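Home Skills, Unit 3: Doing a Load in the Front Loader
Notes to keep, Ketville Adult Learning

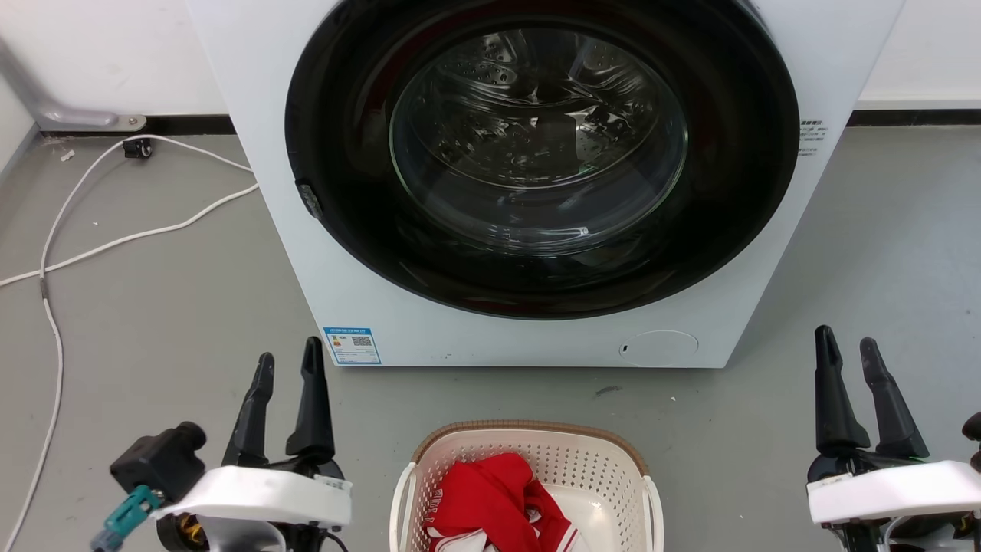 Okay, so last time we sorted, and I promised we'd get to the machine itself this week. Most of you told me you grew up with a top loader (me too!), so let me go over what changes when the door is on the front.

First, the door has to seal. There's a rubber gasket just inside it, and if a sock gets caught in the fold you can end up with a puddle and a chewed sock. I push everything well back into the drum, run a finger around the rubber, and then close the door until it clicks. Check the gasket for coins too – Eduardo Padilla found three at his place after we talked about it in August.

How full is full? I use the hand test. Put your open hand in on top of the dry clothes, and if it fits without squashing anything you're fine. Towels soak up a lot of water and get heavy, so I go lighter with those. One bath towel alone is a bad load, by the way, it'll clump up on one side and the machine will thump during the spin. Throw in a couple more.

Detergent: use the kind marked HE. Front loaders use less water, and too many suds just sit in there. Two tablespoons does it for a normal load, and I know that looks stingy! Softener goes in its own compartment, never straight on the clothes.

Spin speed came up a lot on your question cards. I leave mine at 800 for shirts and anything I'd hate to iron. Jeans and towels can go faster if your machine offers it. Vendula Holub asked about wool, and my answer is the wool cycle, cold, and dry it flat on a towel.

Now the filter, which I'd bet half of you have never opened. On a lot of front loaders it's behind a small cover low down on the front. Switch off, unplug, let the water cool if you've just done a hot wash, and put a shallow pan and an old towel under it. Then unscrew it slowly – slowly! – and let the water drain out a bit at a time. Pick out the lint and hair, rinse it, screw it back in snug.

When the load's finished, get it out right away. Keep the basket right at the foot of the machine so nothing drops on the floor, and give the drum a spin by hand to shake loose whatever is stuck to the top. Then leave the door open a crack if there are no little kids or pets around.

For next time: clean your filter at home (read your manual first) and bring one care label you can't figure out. Ekrem and Iason, you still have my stain chart, please bring it back.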